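Workshop Tips: Keeping Small Round Parts Where You Put Them

I went to the Nostholm open day in November expecting to be sold something, and I was. The hall had coffee, a rack of brochures and a screen showing a simulated work cell. Alper Dağdelen, who gave the talk, was polite about my questions and answered maybe half of them. I asked what happens when a part arrives a little bent. He said that was an integration matter.

I still came home with a few ideas for the bench, and none of them need a power outlet.

Get parts up off the tabletop. The simulation had its cylinders on a low rack raised on two supports. I have been laying dowels and short lengths of pipe flat on the bench for years and then chasing them across the floor. Two scrap strips screwed to a pair of blocks will hold a row of them, with room to get your fingertips around each one.

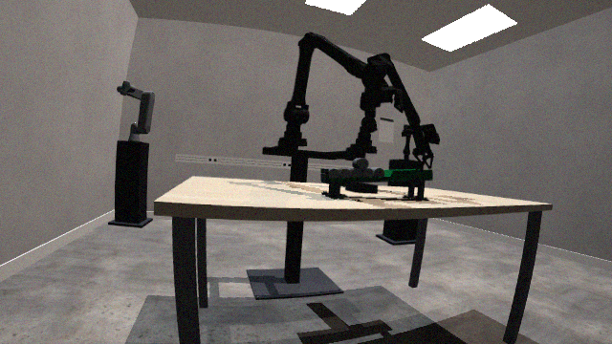
The simulated cell, with the gripper open over the row of cylinders.

Put the rack under your hand. Mine used to live at the far left of the bench and I'm right-handed. Stand where you normally work, let your arm drop forward, and mark the spot with tape. Leave it there a week before you screw anything down.

Don't stack round on round. Somebody had set a ball on top of the cylinders in the simulation. It may stay put on a computer, but on my bench a ball bearing goes in a jar lid or an egg carton.

Clear the swing. A big arm needs a lot of empty air, and so does a long pipe clamp. Before you pick up anything longer than your forearm, move the lamp and the mug.

Light from more than one side. The virtual room had bright ceiling panels and the arm still threw shadows over the table. A cheap clip-on lamp set low and to the left (to the right if you're left-handed) fixes most of this for marking and sorting.

As for buying the thing, the brochure claimed 776 picks an hour. I asked whether anyone had measured that on real parts and got a second brochure. A man from a cabinet shop in Salach wanted to know who sets up the rack each morning, and I'd have liked to hear the answer too. It would be a person, I suspect, and that person could empty my rack in the time it takes to boot the controller.

The next open day is at Leltden, on a Monday. Bring your own bent parts.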